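Ticket: Left hand opens late in policy rollouts
Project: Clollness, two-arm snack sorting
Opened by: Ye-seo Yoon
Assigned to: Orlando Rivadeneyra
Status: Resolved

Ye-seo Yoon, 2 July 2021
Since retraining on the full set of 1,389 demonstrations, the left hand reaches the item and then hangs over the cloth before it does anything. The right hand is fine. Grasp success on the left is down to 55 percent. The old checkpoint doesn't do this on the same table.

Orlando Rivadeneyra
Checked the hand driver first. Commands and joint readings line up, so I don't think it's hardware. Please rerun with the head camera log on and leave the wrapped bars and the boxed cookies out together like before.
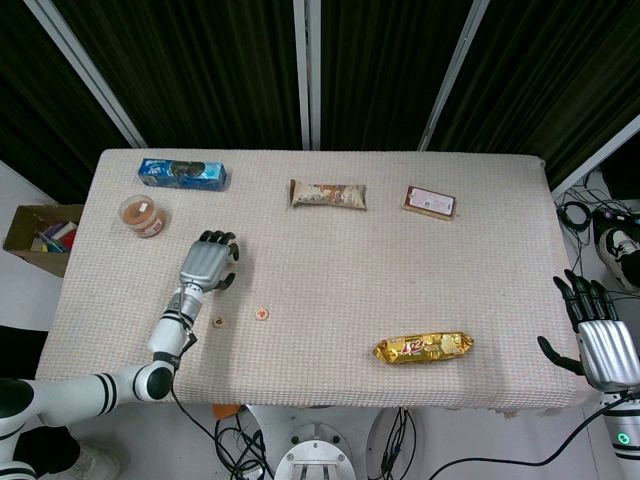 Ye-seo Yoon
Rerun done, same result. The pause shows up with flat items and with boxes. I put the log in the Skulden folder under left_late.

Orlando Rivadeneyra
Found it. Left hand actions in the newer demonstrations are stamped almost 600 ms behind the head camera. The right hand stamps are correct. The policy learned the delay from the data.

Nelly Quispe
That matches the recorder update. The left channel was using arrival time. I shifted the affected episodes and retrained with 2 seeds. Both open the hand on time now.

Ye-seo Yoon
Confirmed on the robot. Please keep the unshifted copy, Roxana wants it for the ablation table.

Nelly Quispe
Kept, read only. The recorder fix is merged. Closing.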